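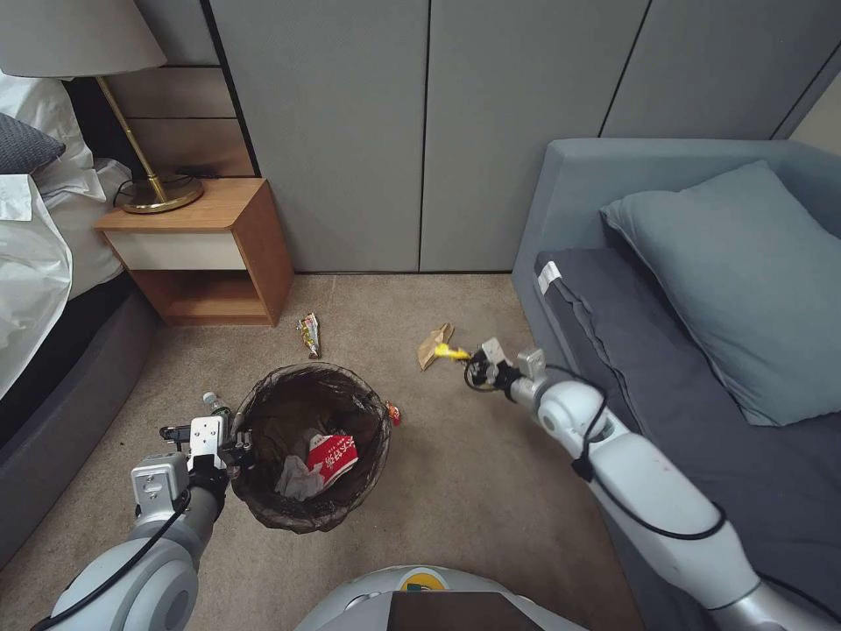
How much does finishing last help a team in a draft lottery like the Rornera League's? Less than its fans think, and a lot less than the people selling "trust the rebuild" T-shirts would like you to think.

The league draws 1,000 combinations among its teams that missed the playoffs. The worst team gets the biggest pile. Fine. But the biggest pile is still well short of half, so on most nights the worst team watches somebody else go first. I keep seeing this described as bad luck. It's the expected result.

Relcombe are about to find this out again. They've spent two seasons losing on purpose, or near enough, and the local radio guys talk about the top pick like it's already in the mail.

Somebody sent me the simulation Senthil Kurup put up, the one that has Relcombe coming out "big winners" of the lottery in May. I read it twice. He counts any pick in the top 4 as a win. By that standard they were winners before they sat a single starter.

Also his value curve for picks is built from 1,261 drafted players going back to when the league had half as many teams and scouts mailed each other tapes. I'm not convinced a first pick from that era tells you much about a first pick now. The drop from one to two looks huge in his chart. Take out the three best careers and most of the drop is gone.

I asked him for the version without those three. He was nice about it and said outliers are the whole point of picking first. Maybe so. Then say you're buying a ticket, and price it like one.

Now the part I have a real problem with: the tiebreak. Relcombe and Manole finished with the same record. The combinations get split evenly between them, and if there's an odd one left over, it goes to whoever wins the coin flip. OK so far.

But that same flip also sets the order if neither of them gets drawn. So one coin decides a leftover combination, which is worth almost nothing, and a full draft slot, which can be worth a decent rotation player. I've never heard a good argument for making it the same coin.

The league's answer is that it's simple. Sure. So is alphabetical order.

People keep replying that head-to-head should settle it. Think that through for a minute. Do you reward the team that lost the season series? Then those games in the final month turn into a contest to see who can play worse. Do you reward the team that won it? Then you're giving the better pick to the better team. I don't love the coin, but I get why they went with it.

Someone brought up the Jisine Cup idea, where the bottom teams play each other for the top pick. I liked it for a week or so. Then Man-sik Kwak pointed out that the players would be risking an injury to win the right to draft their own replacements, and I haven't been able to get around that one.

What I'd try: flatten the odds across the bottom four and flip separately for each slot. Would it stop tanking? I doubt it. A front office that wants to lose will find a sore hamstring somewhere. It would make being terrible pay a little worse than it does now.

And yes, I've seen the mock drafts with Relcombe at one. They've all been written as if the drawing already happened. Ask me again after the envelopes are open.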